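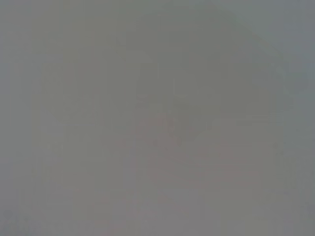

墙面刷完灰色乳胶漆，白天看发绿、晚上看发粉，是我买错了还是师傅调错了？

提问者：Floarea Gavrilă
分类：家居装修 > 墙面与涂料
浏览 2,121

先说下情况，客厅朝北，带一个小阳台，窗户不算大。十月份自己去店里挑的色，色卡上看就是很干净的中灰，我当时还跟我妈说这个颜色安全，怎么搭都不会出错。

结果刷完第二遍，上午我一进门就愣住了，靠窗那面墙泛着一层绿，就是那种放久了的绿豆汤的感觉（不好意思我只能想到这个）。到了晚上开灯，沙发后面那面又有点发粉。同一桶漆啊！编号我对了三遍，跟色卡背面一模一样。

找店里，店里说漆没问题，是我家光线的事。找刷墙的师傅，师傅说他就是按桶里的刷，没兑别的东西，最多加了点水。两边都挺客气的，但是谁也没给我一个准话。漆钱加人工已经花进去不少了，我老公的意思是看习惯就好，可我每天下班坐在那儿就盯着墙看，越看越烦。

想问问大家：
一、这到底算不算色差，能不能让店里给换？
二、如果不重刷，换灯泡有没有用？现在客厅是一个大吸顶灯，灯光偏黄，具体什么参数我没留意过，包装早扔了。
三、万一真要重刷，是不是得把现在这层铲掉？想想都头大。

谢谢各位！

——

回答一（提问者采纳）
回答者：Costel Iordache

我家前年装修踩过一模一样的坑，灰色真的是最难选的颜色，比红的蓝的都难。

市面上的灰漆很少是纯黑加纯白调出来的，里面多多少少带一点别的色浆，有的偏绿，有的偏蓝，有的偏紫偏红。色卡就那么一小块，又是在店里的大白灯底下看，那点底色你根本察觉不到。等刷满一整面墙，墙和墙之间还会互相反光，底色就全冒出来了。朝北的房间进来的光本来就偏冷，灰里头的绿和蓝会更明显；晚上黄灯一打，又往暖的方向跑。所以你说的白天绿晚上粉，我听着挺正常的，漆和师傅大概率都没毛病。

顺便看一眼窗外有什么。我家楼下是一排香樟，夏天的时候整个次卧都是绿的，冬天反倒好一些。你阳台上要是养了很多绿植，或者挂了有颜色的窗帘，也先挪开看看。

换货这事我不太乐观，编号对得上，店里基本不会认。不过你可以留一点桶底的漆，让他们当场在白板上刷一块，跟他们现调的同编号比一下，干了再看，湿的时候颜色不准。要是两块明显不一样，那你就有话说了，小票和桶盖上的标签都别扔。

灯泡我建议先换，这个最便宜！你现在那个灯应该是暖黄的，换成4000K左右的中性光，显色指数买高一点的，90以上。我换完以后晚上那层粉基本看不出来了，白天的绿换灯当然管不了，那是太阳的事。吸顶灯如果是一体的换不了灯泡，可以先拿一盏台灯插个新灯泡，对着墙试两晚，满意了再动大灯，省得白花钱。

重刷不用铲。只要现在这层没起皮、没鼓包、没开裂，用细砂纸轻轻打一遍，把灰擦干净，直接上新漆就行。下次选的时候千万别看小色卡了，买一小罐试色装，刷在一张大白卡纸上，贴到不同的墙上，早中晚各看几次。我第二回就是这么干的，在家里举着纸板走来走去，我儿子以为我在做手工，非要来帮忙，结果地板上蹭了一块，到现在还在。

追问（Floarea Gavrilă）：阳台上没养什么，但是对面那栋楼的外墙是浅绿的，我今天才注意到……会不会是它反过来的？

追答（Costel Iordache）：有可能的！楼间距近的话影响挺大。你挑个大晴天，把纱帘拉上再看，如果绿的感觉轻了，那就跟它脱不了关系。挂一层暖白的纱帘可能比重刷划算。

——

回答二
回答者：Silviu Jitaru

直接刷白，一了百了。灰色早就过时了，显脏还压抑。

——

回答三
回答者：Constanza Urrutia

楼上让人刷白的，人家问的是灰色啊哈哈。

我补充一点师傅兑水的事。加点水是正常的，桶上一般写了比例，但是如果第一遍和第二遍兑得不一样，或者滚筒和刷子混着用，同一面墙上会有深一块浅一块的感觉，侧着光看特别明显。这个跟发绿发粉是两码事，你可以晚上关了灯，拿手机手电筒贴着墙照过去，看看有没有一道一道的。有的话让师傅回来补一遍，这个他应该负责。

还有，你刷完多久了？乳胶漆表面摸着干了，颜色也还要再稳几天，天气潮的时候更慢。我家卧室刚刷完那会儿我也觉得不对劲，跟我姐抱怨了一个礼拜，后来家具搬进去，窗帘挂上，地毯一铺，就再没想起来过这件事。空房子看墙真的会越看越不顺眼，你先把沙发靠垫换成暖一点的颜色试试，驼色、焦糖色都行，别再买灰的了，一屋子灰谁看谁闷。

如果最后还是决定重刷，可以跟店里说想要偏暖的灰，有些牌子的色卡背面会标冷暖，没标的就把几张灰并排放在一张白打印纸上，底色马上就能比出来。

评论（Floarea Gavrilă）：照了，沙发后面真有两道滚筒印，已经给师傅发微信了。灯也下单了，等到货换上再来更新。

更新于2024年11月18日：灯换了，晚上好很多，粉的那面基本正常。师傅来补了一遍，没收钱。白天还是有一点绿，纱帘还没买，先这样过着。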